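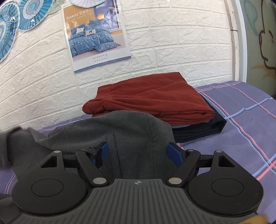 The Stollton Rules are a set of good-practice rules for recording household chores with hand-held grippers, chiefly the folding and stacking of clothes. They were published on August 3, 2022, by Jasik, a robotics firm, and replaced an earlier code that ran to 300 clauses and was widely admired by people who had not read it.

Contents

The current text has 808 words, of which a fair share define the word "fold." Operators must keep both finger pads in view, start with the garment lying free of the stack, and finish a fold even when it is going badly. Rule 2 forbids smoothing the cloth with a bare hand. It is the rule most often broken, usually by people with strong feelings about sleeves.

Homes are to be recorded as they are found. Tidying beforehand is discouraged, a provision that has met with very little resistance.

Adoption

Illasex, a maker of laundry machines, adopted the rules that September and applied them to its first 2,000 recordings. The Oosthuizen supplement, added later, covers fitted sheets. It advises operators to stop after two attempts and record something else.

See also: Gripper; Teleoperation; Ironing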